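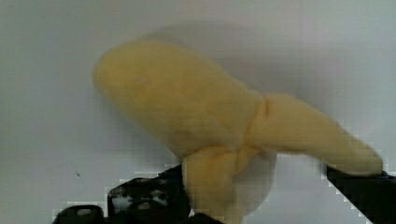

How often should you wash a kid's favorite plush toy?

Every month or so is plenty for one that gets slept on nightly, and sooner if there's been a cold going around the house.

I know, I know, a month. My sister-in-law Rochelle does hers twice a year and her kids are perfectly healthy. But ours goes everywhere (grocery store, car floor, one very regrettable trip to the goat barn in Flesham) and by February it had a smell. You parents know the smell.

Our yellow guy is called Rakach. My daughter named him when she was two and has refused to explain it ever since. He's soft and short-piled and has no pattern on him at all, so every drop of juice used to show up like a headline. I was scared to death of washing him the first time! What finally got me over it was doing a test run on a plush she didn't care about.

So, my routine. Zip him into a pillowcase, or knot it if there's no zipper. Cold water, gentle cycle, half the detergent you think you need. I keep the spin at 600 because I tried 800 once on a stuffed rabbit and all his filling ended up in his feet. Poor rabbit. I spent a whole evening kneading him like bread dough.

Before he goes in I check the seams where the limbs join, especially any spot that looks pinched. A loose stitch is a two-minute job with a needle on Monday morning and a much longer one after a wash.

Drying is the slow part. No dryer for us, just a towel on the rack by the window, and I flip him whenever I walk past. He takes almost two days in winter. I squeeze the thickest part hard, and if it feels even a tiny bit cool in the middle he stays put, no matter how much begging there is at bedtime.

Next up is the giant bear from Grandma, who doesn't fit in our machine. If you've washed one in a bathtub, tell me how you got the water out!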